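The Wallpaper Year: notes from the back bedroom and beyond

Hello again, and thank you to everyone who wrote in after the last newsletter about skirting boards. I had no idea so many of you felt so strongly about skirting boards! I have read every message and I will come back to the question of caulk in a later issue, once I have calmed down about it myself.

This month I want to talk about wallpaper, and in particular about big, leafy, jungly wallpaper, because it is the thing I get asked about more than anything else at the moment. I hung my first roll of it three winters ago in our back bedroom in Clendanik, and I went into it knowing next to nothing. I'd painted plenty of rooms and papered precisely one cupboard. The cupboard had gone well, so I felt I was ready, and off I went to spend more than I'd meant to on a palm print with a repeat as long as my arm.

If you haven't come across the word, the repeat is the distance down the roll before the pattern starts over again. On a plain stripe it hardly matters. On a palm print it matters enormously, as you have to slide each new length up or down until the leaves meet the ones beside them, and whatever is left hanging over at the top or bottom gets cut off and goes in the bin (or in my case, in a bag under the stairs, because I can't bear to throw it out). I had measured the wall beautifully and forgotten the repeat altogether. I ran short by one length, and by the time I went back to the shop they had moved on to a new batch and the greens were a touch yellower. You can still see it if you stand by the wardrobe in the morning. My family say they can't. They are being kind.

So my first bit of advice, and I give it to anyone who'll stand still, is to buy one more roll than the sums tell you. Check the batch number on every single label before you leave the shop, and keep one of the labels somewhere safe. I tape mine inside the wardrobe door. It has saved me once already, when the bath upstairs came through the ceiling, but that's a story for another month.

People often worry that a big pattern will make a small space feel smaller. I used to think so too, and I've changed my mind. A timid little print in a small room can look rather like you ran out of nerve, while large leaves give the eye somewhere to go. Nooks, box rooms, the cloakroom under the stairs, the inside of a bookcase: these are all lovely places to be bold, and you need far less paper. Carry it round the corners on to the side walls as well, if you can. One papered wall and two plain ones in a tiny nook always looks to me as though somebody was called away to the telephone. A white surface in the middle of it all, whether it's a desk or a shelf or a basin, gives you a bit of calm to rest your eyes on.
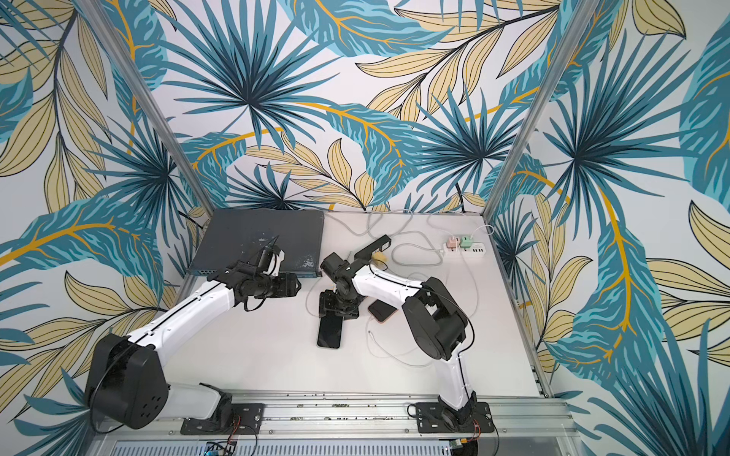 Tropical leaves on the back and both side walls, with a white tabletop between them.

Now, corners. I promised myself I'd be brief about corners, and I shall fail. No corner in an old house is straight. Ours lean in all directions, and the one by the chimney breast seems to change its mind halfway up. What you mustn't do is try to fold a full width of paper round an inside corner and carry on merrily, as it'll pull and crease and drift off true, and three lengths later your palm trees will be toppling over. Cut the length so that only a narrow strip turns the corner, smooth that down well, then drop a fresh plumb line on the new wall and hang the other part of the length to that line, letting it overlap the strip by a whisker. You lose a sliver of leaf. With a busy print it hardly shows at all, and that is one of the great mercies of foliage: it hides things. A check or a stripe would give you away at once.

My plumb line, by the way, is a piece of garden string with an old brass key on the end. I did buy a proper one from Wilberg, in a very smart tin, and I've put it somewhere so sensible that I have never seen it since.

Paste is the other matter that fills my inbox. Most of the papers I've used lately are the paste-the-wall sort, and I'd recommend them warmly to anyone beginning. You roll the paste straight on to the plaster, hang the paper dry off the roll, and there's no trestle table and no soggy concertina of paper to carry up a stepladder with your chin. The older kind, where you paste the paper and leave it folded to soak, does still turn up, and some of the nicest prints come that way. With those, you need to be faithful about the soaking time. If the packet says 12 minutes, give every length its 12 minutes, and set a timer for it. If one length has longer than the next it will stretch more than the next, and then the leaves won't meet however much you coax them. I know this from the landing, where there's a stalk that arrives at the seam and simply carries on a little lower down.

I've been asked about colour too, and whether all this greenery is a fashion that will have us scraping our walls in a couple of years. Well, perhaps. Leaves have been on walls for a very long time, though, and I don't see them leaving altogether. My own taste has drifted from the bright greens towards the bluer prints, the ones with teal and navy and a warm mustard somewhere in the mix. They sit more quietly beside ordinary furniture, I find, and they're kinder in the evening under a lamp. In a north-facing room the blues can go a bit chilly, so look for a cream or off-white ground behind them instead of a stark white one, and pin the sample up for a good week before you decide. Look at it at breakfast. Look at it at four in the afternoon in December with the big light on, which is the least flattering hour there is for any wallpaper or, for that matter, for any of us. 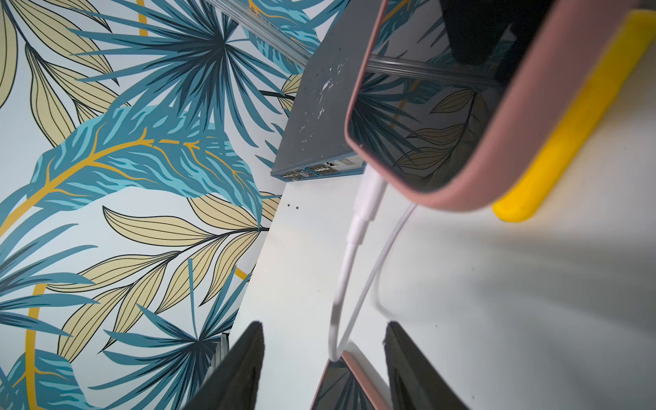 Samples deserve a word of their own, come to think of it. The little squares they hand out are next to useless for a large print. You may get half a frond, or a patch of background with nothing on it, and you'd never guess what the whole thing is going to do to a wall. Hartono, the decorating shop at the bottom of the hill, will let you unroll a full length on their long counter if you ask nicely and go in when it's quiet, and I've also known them lend out a big display sheet overnight against a small deposit. If your own shop won't do that, it's worth paying for one roll, tacking a length of it up with drawing pins and living with it. If you loathe it, you've got very handsome drawer liners.

Which brings me back to the bag under the stairs. Over the years I've lined drawers with my offcuts, covered two shoeboxes and a dreadful lampshade, wrapped a good many birthday presents, and papered the risers of the attic stairs. The risers were a joy to do. They're small, you can do a couple of an evening with a cup of tea beside you, and a different bit of leaf on each one looks as if you meant it. Do give them a coat of clear varnish afterwards, a matt one, as shoes are merciless. Test it on a scrap first, please. I didn't, and the bottom riser has a faint brown bloom that I've learned to call autumn.

A few of you wanted to know about cleaning. A soft dry brush along the seams now and again is all most papers want. For finger marks I use a piece of white bread, rolled into a ball and dabbed, never rubbed, the way my grandmother did it. If yours is a washable vinyl then a barely damp cloth is fine. Steam is the real enemy, so if you're papering a bathroom, open the window, run the fan, and keep a small pot of seam adhesive in the cabinet, because you'll be glad of it sooner or later.

I'm starting on the hall next, and I've got my eye on a fern print that's been sitting in the window at Zineck since before the clocks changed. I've done the sums, added the extra roll, and then (I'm blushing a bit) added another. If you're in the middle of a papering job of your own, do write and tell me how it's going, wonky seams and all. I'm especially keen to hear from anyone who has managed the wall behind a radiator without taking the radiator off, as ours hasn't budged in all the time we've lived here and I'd very much like to leave it be.

Recent items
Skirting boards: your letters
How to stop a sash window rattling
Painting a front door in poor weather
The bath, the ceiling and the bucket
What to keep in a decorating box
Second-hand curtains and how to shorten them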